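Paid testers wanted: come and drive two robot arms from your couch (or ours)

Hi! I'm Ljubica, and I look after the tester program at Pikeo. We make Pundier, a practice kit for two-armed robots. You get a pair of arms on a bench, a set of controllers, and a simulated copy of the whole lot so you can have a go on screen before you risk the real thing. We're getting ready to put it in front of customers and I need people who will use it, get cranky with it and tell me so in plain words.

You don't need to be an engineer. I'd go further and say we have plenty of engineers already, and they've all been looking at this thing for so long that they no longer notice where it's awkward. Our best tester last round was Slavica Softić, who had spent most of her working life fitting curtain tracks and blinds. She found a problem with the wrist controls in her first hour that the rest of us had been quietly steering around for months. (It's fixed now. Thanks again, Slavica!)

What you'd be doing

You'll log in to the simulator, pick up the controllers and work through a set of short jobs using both arms. Then you fill in a short form and have a chat with me or Bülent Sarıgül, who writes the jobs and takes criticism very well. A session runs for up to 217 minutes with breaks whenever you want them, and please do take the breaks, your shoulders will thank you. I'd like each person to do 12 sessions if they can manage it, spread over September however suits. Early mornings are fine, and so is 9 pm once the kids are down.

The jobs are everyday stuff. Lining things up, lifting, moving from one spot to another, putting things back where they were. The rod rack is the one I'd start you on. You work on the rods with the two arms, and you have to think about which hand goes where before you commit. It's harder than it sounds and a bit addictive.

You'll be switching between an outside view of the bench and a close-up one with the gripper hardware right in your face. Some people love the close one, some can't stand it, and I want to hear from both camps.
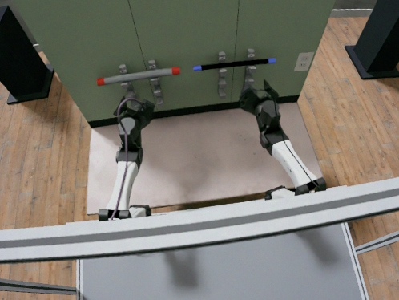
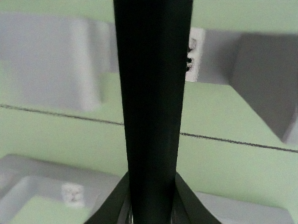 The rod rack task in the Pundier simulator: the whole bench first, then the close-up view.

Now, the money. We pay $3000 for the full set of sessions, paid in two lots, half at the midway point and half at the end. If you have to pull out partway you still get paid for every session you've finished, no arguments. We lend you the controllers and a headset, and we cover the courier both ways. You'll need your own computer, and it should be a fairly recent one with a decent graphics card. If you're not sure whether yours is up to it, send me the model and Bujar Petkov will look it up for you. If your internet at home is patchy, you're welcome to use a desk at our office instead. There's parking out the back and the coffee is good.

Who I'd love to hear from

Anyone over 18 who's reasonably comfortable with a computer. Tradies, sewists, dental nurses, model builders, people who play a lot of games, people who've never played one in their lives. Left-handers especially! Our current group leans heavily right-handed and I'm sure we're missing things. If you have limited movement in one hand or get tired quickly, please still get in touch. We'd like to know how the kit behaves for you, and we can shorten the sessions without touching the pay.

A few things to know before you put your hand up. We record what the simulated arms do and which buttons you press. We don't record your face or your room. The chat afterwards is recorded only if you say yes, and you can say no and still take part. Headsets make some people queasy, so there's a flat-screen option, and you can swap to that at any point. I use it myself, to be fair, I go green after ten minutes in the headset.

If you've already used a rival kit such as Magsi or Revero, great, tell me what you liked about it. I won't be offended.

To apply, send me a short email with your name, your rough location (for time zones), which hand you write with and a couple of lines about something fiddly you do for work or fun. No resume needed. Put "Pundier tester 1318" in the subject line so it lands in the right folder. Gearóid Ó Dubhghaill does the first read and he'll get back to you either way, usually within the week. After that you and I will have a quick call, and if we're both happy I'll send out the gear.

Got questions first? Write anyway, I'm happy to answer them before you decide.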